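# stenside-laundry-words

A word list. More exactly, a list of what people call things when they wash, dry, fold, iron and put away clothes and bedding, collected from people who grew up in or near Stenside and a few places down the road from it. If you came looking for software, sorry, there's one small script in here and it sorts a spreadsheet.

I started this because my grandmother called the pile of clean clothes waiting to be folded "the parliament," and I was well into adulthood before I found out that other families don't say that. Then I asked a coworker what hers called it and she said "the heap" like it was obvious, and then her husband said "no, it's the lump," and they had a small argument right there in the parking lot. I went home and opened a spreadsheet.

## What's in the box

- `words.csv` - the main list, one row per word per person
- `people.csv` - where each person grew up and what decade they were born in (no names, no addresses)
- `notes/` - my typed-up notes, which are messy
- `sort.py` - puts the rows in order, that's all it does

There are 159 rows in `words.csv` and they cover 126 different words. The gap is words that more than one person gave me. "Airing" for hanging things indoors overnight came up the most, and everybody who said it was surprised that I wrote it down.

## Columns

| column | what it means |
|---|---|
| `word` | as the person said it, spelled the way they'd spell it if they had a preference |
| `thing` | plain description in my words |
| `place` | Stenside, Konitz, Liltedham, or `other` |
| `person` | a code that matches `people.csv` |
| `still_used` | yes / no / only as a joke |
| `heard_from` | mother, grandfather, neighbor, and so on |
| `remark` | anything else |

`still_used` is the column I wish I'd thought harder about. I added "only as a joke" partway through and went back to ask the early people again, but I couldn't reach 4 of them, so theirs are blank. Please don't read a blank as a no!

## How I asked

I didn't use a questionnaire. I tried one and it was terrible, people froze up and gave me the words they thought belonged in a book. What worked much better was sitting with someone while they were putting clothes away (or in one case matching socks, for up to two hours) and asking "what's that called?" every so often until they got sick of me. Bedrooms were best. Kitchens were second best, though people in kitchens want to talk about food.

Tomomi Ichikawa did the Konitz conversations, all of them, and she's a far more patient listener than I am. Her notes are in `notes/konitz.md` and they're the ones to read if you only read one file. She picked up the whole set of folding words, which I'd missed completely because in my family you just folded things and shut up about it. In Konitz a sweater can be folded "in book," "in letter" or "in envelope," and those are three different folds, and people have feelings about which one is correct.

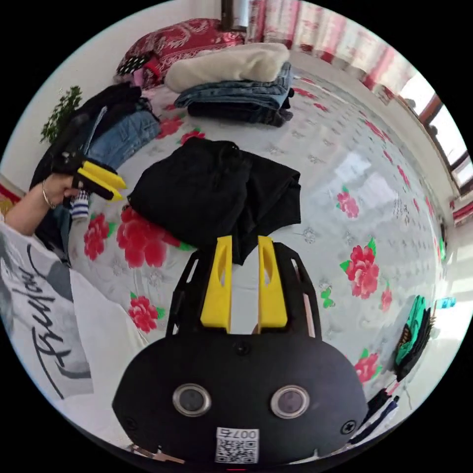 Shirts have their own words, and that's where it gets really fun. One woman told Tomomi that a shirt folded with the sleeves tucked behind is "arrested." Her sister says "asleep." They shared a room for sixteen years and neither one would budge. I've put both down under the same `thing` so you can find them together, and if you search for `sleeves` in that column you'll get a few more from Liltedham that are nearly as good.

Eliseo Chávez helped with Liltedham, mostly by knowing everybody there. He also talked me out of "fixing" the spelling. I had a bad habit early on of making everything tidy - turning "hangin's" into "hangings" and so on - and he pointed out that this was throwing away the part he liked. So I went back to my handwritten notes and put the original spellings in again. If you downloaded a copy before May, get a fresh one.

## Things that are wrong or might be

- The Stenside rows lean heavily on my own relatives. I know. There are a lot of us and we're easy to find.
- Hardly any men over sixty in here. The ones I asked tended to call over to somebody else in the house.
- "Chornovol" shows up twice as a word for a big lidded wash pot. Both people thought it was the name of a store that used to sell them. I haven't been able to confirm there was ever a store, so treat it as a guess.
- Some words might be one family's private thing and nothing to do with the place at all. "Parliament" is probably one of these, and I left it in anyway because it's my list.
- The `place` column is where the person grew up, and several of them have moved around plenty since. Don't make a map out of this. Somebody tried and sent it to me and it was very pretty, and I don't believe a bit of it.

## Adding words

Yes please! Open an issue or send me a message with the word, what it means, where you grew up and who you heard it from. One word is plenty. I don't need you to be sure about it, either, "I think my aunt said this" is a perfectly good source and I'll put it in the remark.

What I don't want is words from dictionaries or old books. There are lovely collections of those already and I'm not going to do it as well as they did. I'd also ask you not to send a word that somebody told you in private about their own sheets. (This has come up.)

I'd like to get to 100 people someday and I'm nowhere near it.

## Using it

Do what you like with it, just say where it came from. If you're using it for a class, Tomomi has a shorter version with the rude ones taken out, so ask.

## To do

- ironing words, I've barely started
- ask about pegs and clothespins again, the first round was a mess
- split `notes/liltedham.md` in two, it's gotten long
- find out what Eliseo's neighbor meant by "Sunday corners"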